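Angus McAlister
Sustainability and facilities, Kukel

1/ We finished our first full carbon inventory in June. A few people at other small manufacturers asked how we did it, so I'm writing it up as a thread. We make shop fittings and display units. One site, 66 staff, no dedicated environment team. I do this alongside the building and the vans.

2/ Why we started: our largest customer, Prusmont, asked its suppliers for scope 1 and 2 figures and a reduction target. They sent a spreadsheet and a deadline. The spreadsheet was fine. The guidance with it assumed we already knew what a base year was.

3/ Scope 1 first. For us that's gas for heating, diesel for the vans, and any refrigerant that leaks from the air conditioning. Gas was easy, it's on the bills. Diesel was on fuel cards, except for the times drivers paid and claimed it back. Those were in expenses under "travel" with train tickets and parking.

4/ If you're about to do this, ask whoever runs expenses to split fuel out now. It took me most of a week to go back through twelve months of claims.

5/ Refrigerant I nearly left out. The service engineer's sheet lists how much gas was topped up at each visit. You multiply that by the warming figure for that gas. Our top-up was small in kilos and still came out larger than one of the vans.

6/ Scope 2 is bought electricity. We had half-hourly data from the meter and hadn't looked at it before. The useful thing in it was the overnight load. The compressor was running at 2 am with no shift on. It's now on a timer.

7/ You should report electricity two ways, location-based (grid average) and market-based (what your contract says). Prusmont's form had one box. I gave them the location-based number and put the other in the notes. 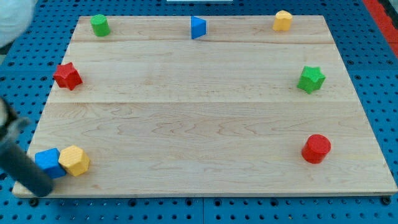 8/ Scope 3 wasn't asked for, but it's most of our footprint, so I made a start with purchased materials. Timber and board are the largest line, then steel, then paint. It is easy to treat timber as one item and it isn't. A pale board made up of three planks joined edge to edge, with painted wooden blocks set round it, is at least three things on my sheet: the timber, whatever the joints are made with, and the coating. They come from different suppliers with different quality of data.

9/ For timber I used supplier figures where they existed. One sawmill had a proper product declaration and the rest had nothing, so those lines use government conversion factors by weight. I've marked every line as either "supplier" or "average" so that next year we can see whether a change is real or just better data.

10/ Carbon stored in the wood: keep it separate. Some suppliers quote a figure that has already taken it off, which makes the timber look negative. Ask which modules of the declaration the number covers. If they can't tell you, use the average.

11/ Paint surprised me. Low weight, high figure per kilo. We also throw a fair bit away when a colour changes mid-run. The shop floor knew that already and had been asking for smaller tins.

12/ Spend-based factors (so many kilos of CO2e per pound spent) are all right for things like stationery and insurance. I wouldn't use them for a main material. Our steel price went up during the year and a spend-based method would have shown our emissions going up with it.

13/ Now the target. Katene, the consultancy Prusmont recommends, offered a package. It looked decent but cost more than the insulation we wanted for the paint store. We bought the insulation and I did the target from published guidance.

14/ Absolute or intensity? Absolute means total tonnes come down whatever happens to the business. Intensity means tonnes per unit of something, in our case per unit of turnover. The directors wanted intensity because we expect to grow. I wanted absolute because intensity can improve while the total goes up.

15/ We settled on an absolute target for scopes 1 and 2 and an intensity figure published next to it. The target is a 31 per cent cut against the base year. I'd have liked it higher. It's what I could match to things we've got a price for.

16/ What's in the plan: two vans replaced with electric when their leases end, paint store insulation, LED lighting in the last bay, compressor leaks found and fixed. The gas boiler is the hard part and sits at the end because we don't own the roof above it.

17/ On leaks. We hired an ultrasonic detector for a day and tagged everything it found. Most were push-fit connectors and worn hoses, cheap to put right. Some 2000 pounds a year in electricity by our estimate, plus the carbon. Do this one first if you run compressed air.

18/ Software. We tried Ondeck for a trial month. It's tidy and the reports look good, but I still had to find and enter every number myself, and finding them is the work. Went back to a spreadsheet. It has 105 rows and one tab that explains where each figure comes from. With several sites I might decide differently.

19/ That explanation tab matters more than the totals. Write down the bill, the dates it covers, the factor and the year of the factor. Factors are updated every year and I've already had one query I could only answer by looking it up there.

20/ Estimates: we had two months of missing gas readings. I filled them from the same months the year before and said so. Prusmont's reviewer accepted it without any trouble. She was more bothered that I'd mixed net and gross calorific value on one line, and she was right.

21/ Staff commuting I've left for next year. I'd need a survey, and I'd like to ask people about bus times in the same form so that they get something out of filling it in.

22/ Several replies asking for the spreadsheet. I'm taking the prices out and will post a blank copy once I've checked the formulas still work. If you're in joinery or shopfitting and have a decent figure for wood glue, please send it over. Mine is an average and I don't trust it.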